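How to Make Crisp Toast Points with a Fork-Pressed Edge

Posted by Varghese in Bread and Breakfast
Updated February 23, 2023

Toast points are slices of toast cut into triangles, with the crust left on or trimmed off. They go under creamed mushrooms, soft eggs or a spoonful of chicken salad. I make them for lunch most days from the plain white loaf sold at the Lirkthorpe market, which weighs a little less than it used to but slices well.

What you need

4 slices of white sandwich bread, a day old if possible
Soft butter
A dinner fork
A serrated knife
A board
A spread or topping with a peel-back lid, or anything you keep in a jar

Steps

1. Take the butter out early. Cold butter tears the crumb.

2. Toast the bread until the crust edge is dark brown and the face is golden. On my old Civska toaster that is one cycle at setting 4. If you use the oven, spread the slices on a rack and turn them once.

3. Stand the slices on edge for a minute. Laid flat on a plate they go soft on the underside.

4. Butter each slice right out to the crust – a thin coat is enough.

5. Press the back of the fork lightly along the edges you want marked. Use the tines only and keep the pressure even. If the crumb sinks more than halfway, you are pushing too hard.

6. Cut corner to corner with the serrated knife. Saw gently and let the weight of the blade do most of it.

7. Open the topping last. Peel the lid back slowly from one corner and wipe the rim before you spoon anything out.

Notes

A fork with long, straight tines leaves the cleanest lines. Mine came in a boxed set from Brilik and has some small scratches by now.

Toast points keep in a tin until the next day. Put them back in a low oven for a few minutes before serving, and leave the butter off until then.

For a drier point, trim the crusts before toasting. I did it this way in December for a cheese plate and used 55 of them.
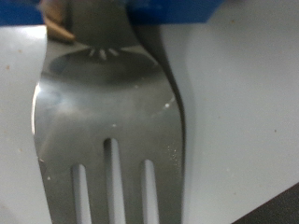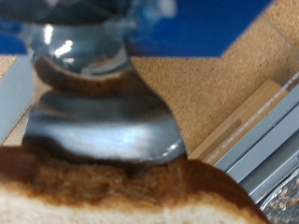
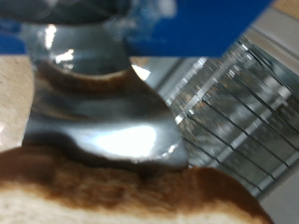
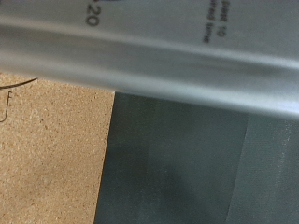

First photo: the back of the fork, tines down.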